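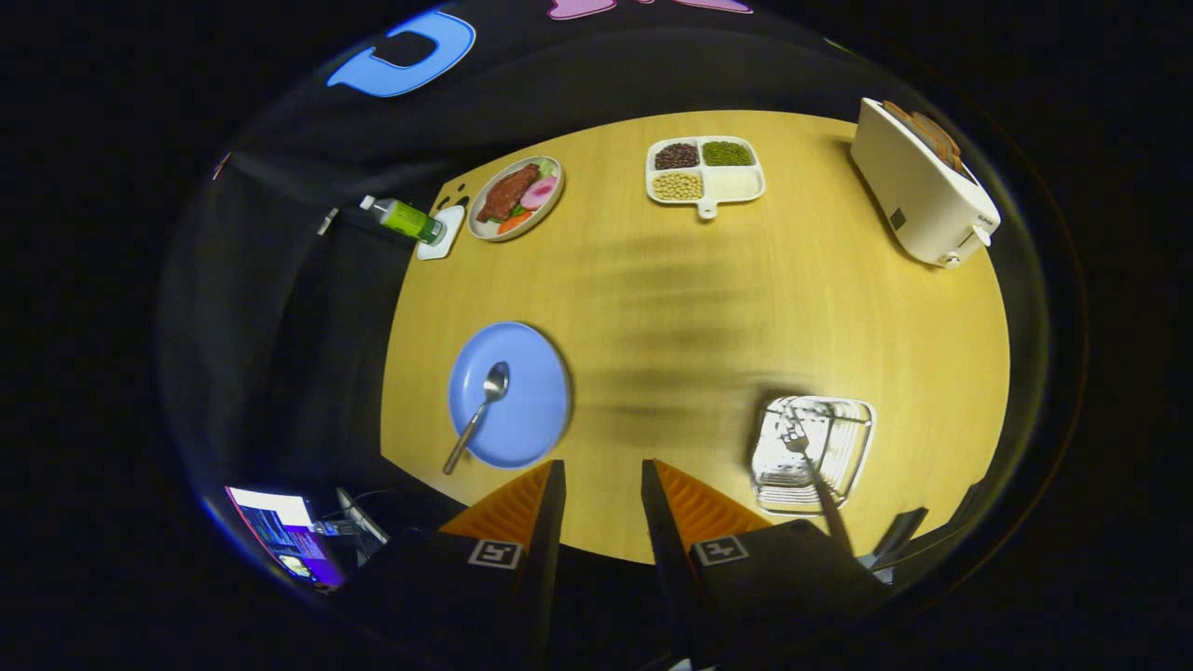

The hand-held gripper over the practice table, orange pads in place.

Gripper pads: new routine

Anisa Khoo has rewritten the care sheet for the hand-held gripper at Treneo. The ribbed pads are now wiped down after every 21 recordings and changed as a pair — never one at a time, as uneven ridges make cutlery twist in the grip. Check that the square markers on the fingers lie flat and clean before starting. A lifted corner is enough to spoil the tracking.

The last set of pads managed 595 recordings. Spares are in the drawer under the monitor. Please tell Radomír Koubek when you take the last 2.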